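Pantry inventory

A pantry inventory is a list of the food kept in a household, usually made with the aim of buying less of it. The practice is older than the printed shopping list and has outlived several machines meant to replace it. It is distinct from a larder book, which recorded what a large house had paid for its food and which of the staff was suspected of eating it.

History

Household manuals long advised their readers to write down what was on the shelf before going to market. The advice was repeated so often that it can be assumed few people took it. Surviving lists tend to be careful for the first page and then turn into recipes, sums and the addresses of cousins.

The modern form owes much to the deep cupboard, which let a household own food it could not see. Yolanda Ferreira, in her short history of kitchen storage, The Back of the Shelf, dates the serious inventory to the moment a family first found itself with 3 jars of the same mustard, all open. She calls this the "mustard threshold," a term that has been taken up by other writers on the subject, of whom there are not many.

Methods

The oldest method is the running list, kept on paper inside a cupboard door. Items are added when bought and crossed out when eaten. It works well in homes of one person and badly in homes with teenagers, who cross out nothing.

The lay-out method calls for taking everything from a shelf and setting it in a line on a flat surface before writing anything down. Its supporters say that it shows up duplicates and expired goods at once. Its critics point out that dinner then has to be made somewhere else.
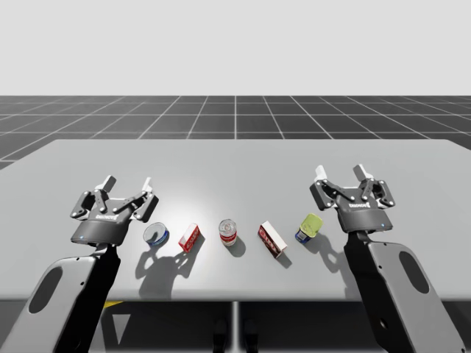

Small grocery items in a single row on a light gray tabletop. Computer rendering.

The Castellanos method, named for the boarding house where it was first used, divides all food into 2 groups: things that will be eaten and things that were bought with good intentions. Only the first group is written down. The second is reviewed every 90 days, and in practice is moved to a higher shelf.

Software

Several programs have offered to keep the inventory on the user's behalf. Grevis asked users to scan each package on the way in and again on the way out, a routine that most kept up for the length of one weekend. Its rival, Rondodetti, guessed at the contents of the pantry from store receipts and was known for its firm belief that every household was low on vinegar. Enavico bought both and merged them. The combined service stopped taking new accounts on 04/11/2021, and its help page still suggests checking the cupboard.

Disputed points

Writers disagree on whether spices belong in an inventory at all. Deepika Mudaliar holds that they do, and that a list without them is "a list of cans." Ferreira leaves them out, arguing that no one has ever finished a jar of ground cloves and so the stock never changes. The two exchanged letters on the matter in the newsletter Shelf Life, where the question of opened crackers was also raised and left unsettled.

See also

Larder book
Leftovers
Shopping list
Vinegar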